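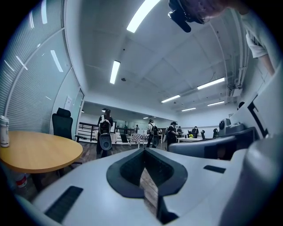
Vratislav Vondráček told me to throw a black cover over it and be done, and half the office agrees with him. I don't want to! So I'm asking here before I do something dumb.

The "it" is a round stool with an upholstered seat, white fabric with black flowers (big dahlia sort of things, with curly leaves). I bought it for our office in Teltau to go by the table near the glass partition, where everything else is a black office chair. I love it. But it's white, and people sit on it in new jeans, and they put their bags on it, and by August the middle had gone a kind of dishwater gray while the edges still looked like the day it came. I've gotten most of that out once already with dish soap and a sponge, but it took me forever and left a ring that I had to go back over.

What I'd like to know:

- Is there a way to clean a seat like this without taking the fabric off? I can't find a zipper, and I haven't turned it over to look for staples yet.
- Is a fabric protector spray worth it on something with a black print, or will it make the black bleed?
- Would you just recover it? An upholstery place called Hundlow quoted me $139, fabric not included, and that feels like a lot for one stool.

The room gets sat in all day, so I can't have a damp seat lying around until the next morning. I also have zero tools at work — there's a screwdriver in somebody's drawer and that's it.

Zoila Giraldo

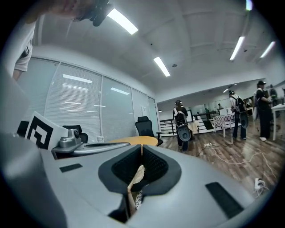 ## Fitzgerald

Hi Zoila! Please don't put a black cover on it, the poor thing. I have two kitchen chairs in a white print and I've been fighting the same fight for years.

The ring happens when you wet one spot and the dirt travels out to the edge of the wet part and dries there. You have to do the whole seat, seam to seam, even the bits that look clean. And use way less water than you think. I whip up a squirt of dish soap in a bowl with a hand mixer until it's mostly foam, and then I only use the foam, never the water under it. Rub it in with a white washcloth (a colored one can leave its own color behind, ask me how I know), wipe with a second cloth that's barely damp, then press a dry towel down hard. I do mine after dinner and they're fine to sit on by breakfast, so if you did yours at the end of the workday with a fan on it I think you'd be okay.

Before any of that, check the black. Dab a wet white cloth on a bit of the print down on the side where it doesn't show and hold it there for a minute. If you get gray on the cloth, stop, and take it to a cleaner. Same test for the spray, with the spray.

About recovering, no, not at that price. If it's a drop-in seat it's usually just stapled underneath and you can do it yourself in an afternoon with a cheap staple gun.

## Wemcombe

Just buy another one?? You can get a stool for less than $139. Or put a cushion on top.

## Zoila Giraldo

Thank you both! (Wemcombe, a cushion would slide right off, it's a round seat and my coworkers are not gentle people.)

I did the test and got nothing on the cloth, so I went ahead with the foam at 5 p.m. Fitzgerald, you were so right about doing the whole seat. I'd been scrubbing at the middle like a maniac, and it was the edge I'd been missing.

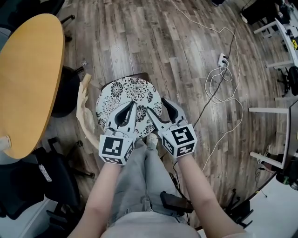 I didn't need the fan in the end, and there was no ring in the morning. The leaves came out crisp, and the gray was gone except for one faint patch that I can live with. I haven't bought the spray yet. The hardware store only had a great big can and I'm not sure how many coats one little stool needs, so if anyone has an opinion on that I'm listening. For now I've asked people to keep their bags on the floor, and Vratislav has agreed to drop the black cover idea until winter.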